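仮想空間で先に働かせる　ジュヴィル倉庫の双腕ロボット導入と現場の配置転換

部品物流のハルトンは11月、ジュヴィル倉庫の仕分け工程に双腕ロボットを入れる。実機の搬入に先立ち、動作の検証はすべてシミュレーション上で進めてきた。担当は同社の生産技術課と、制御ソフトを供給するクラミッツである。

検証は平行二指のグリッパー単体から始まった。指の開き幅と接近角度を変え、姿勢ごとに干渉の有無を記録する。

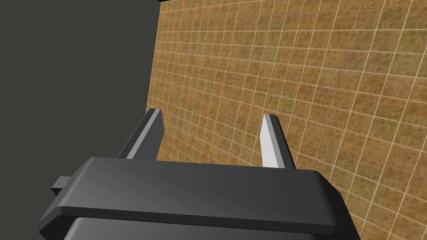
単体試験の条件は251通り。従来、この種の確認は実機を止めて夜間に行い、保全担当が立ち会っていた。仮想環境への移行後、立ち会いは原則として廃止された。代わりに保全担当は、朝8時に前夜の計算結果を読み、異常値に印を付ける。工具を持つ時間は減り、画面に向かう時間が増えた。

次の段階では双腕の機体モデルを使う。壁とパネルに挟まれた狭い空間で、左右の腕の姿勢を確認する。
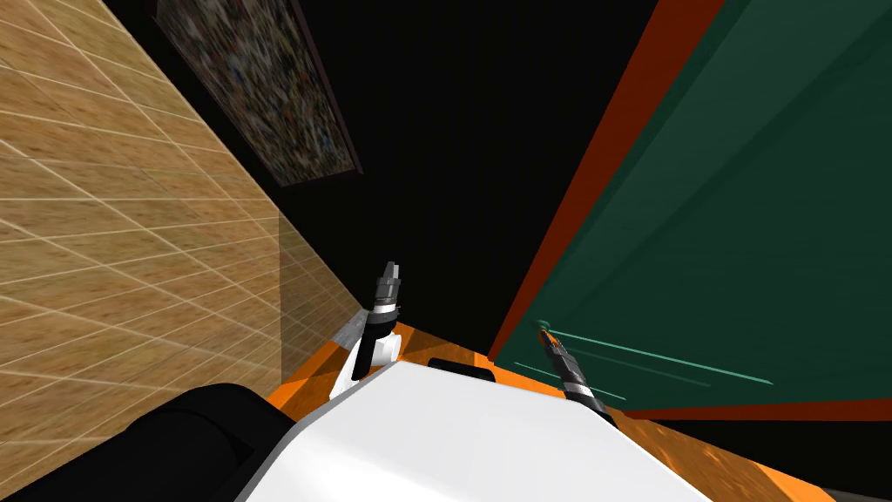 作業者の仕事はどう変わるか

仕分け工程の人員は現在50人。導入後も総数は維持するが、うち14人は監視と例外処理に移る。例外処理とは、ロボットが把持を見送った品を人が判断し、その理由を記録する作業を指す。記録はチーマと呼ばれる社内システムに集約され、翌週の検証条件に反映される。

把持の難しい品の代表が、開口の多い籠状の品である。指を掛ける位置の候補が多く、寸法だけでは決まらない。
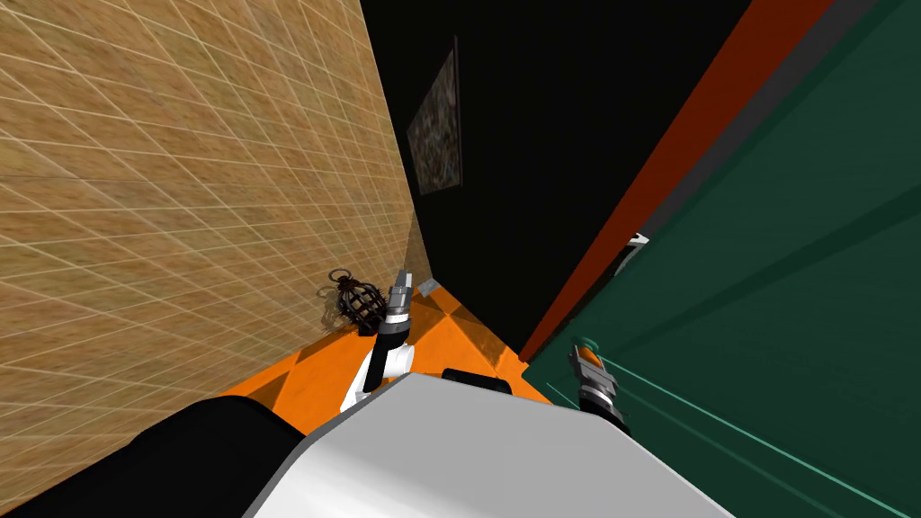
熟練者はこの種の品を輪や枠の向きで見分け、手首を先に返してから取る。生産技術課は聞き取りでこの手順を拾い、動作計画の初期値に加えた。一方、聞き取りに要した時間は当初、作業実績に算入されなかった。現場の指摘を受け、9月から教示業務として計上している。

評価面の課題も残る。従来の指標は一人当たりの処理個数で、例外処理の担当者には合わない。会社は判断の記録件数を使う案を示したが、件数を増やすための記録を招くとの懸念があり、結論は出ていない。

検証の総試行数は1303回に達した。搬入後は同じ条件の一部を実機で再現し、差分を測る。 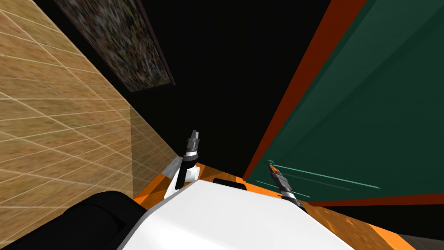 双腕モデルによる検証画面。左に格子状の壁、右に緑のパネル。

差分の許容値は、現場の監視担当も加わって決める。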